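A visit to the open day at the Juhl workshop in Ultby

24 Apr 2018, written by Oddur Bach
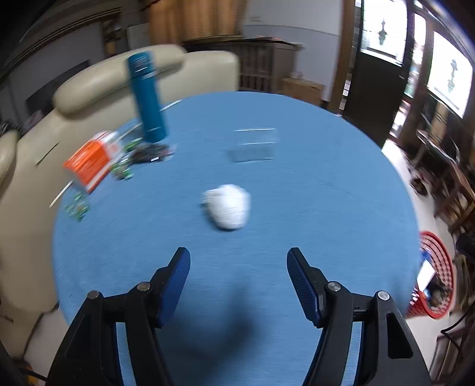 Round table with the light blue cloth, second room at Juhl.

We were 30 people on the bus from Clandirside, and the drive took 41 minutes, a little more than promised. I had wanted to see Juhl since March, when Vibeke Mogensen told me that they open their repair rooms to visitors once a year. They repair small household electronics there, and they also teach it in the evenings.

Hanne Lykkegaard received us at the door and gave each of us a paper badge. First we saw the store room, which was narrow and rather dark, so we went through it in two groups. My group had to wait in the corridor, where there was coffee and a very good cake with cardamom.

The second room I liked the most. I had expected gray benches, but they had put out a round table with a cloth on it, as in a home. Small green circuit boards were lying on the cloth beside an orange and white box, and near them a bundle of black cables together with some dark parts. There was also a clear plastic container, so transparent that I almost did not notice it on the blue. Someone's teal bottle stood among the electronics. My own desk at home looks much the same.

Villads Bundgaard spoke to us in this room. He told us how they sort the boards when a device comes in for repair, and that they keep many old ones for the evening course. He speaks fast and I did not catch all of it. A man from our bus asked if a beginner should buy his own soldering iron. Villads said no, first come 2 or 3 evenings and use ours — after that you know what you want.

I asked about the cloth. He said it is easier to find a small screw on a light color, and his wife had one left over. He also showed how to hold a board by its edges, and several of us tried it.

After this there was a short talk by Heiðrún Zoëga about the Grenimlow course, which begins again in the fall. It has place for 37 students and costs less than I thought. The talk was good, but the chairs were hard and the sound from the corridor disturbed a little.

The bus went back at four. For those who want to go next year: write to Hanne early, and take a warm sweater for the store room. I have put my name on the list for the evening course.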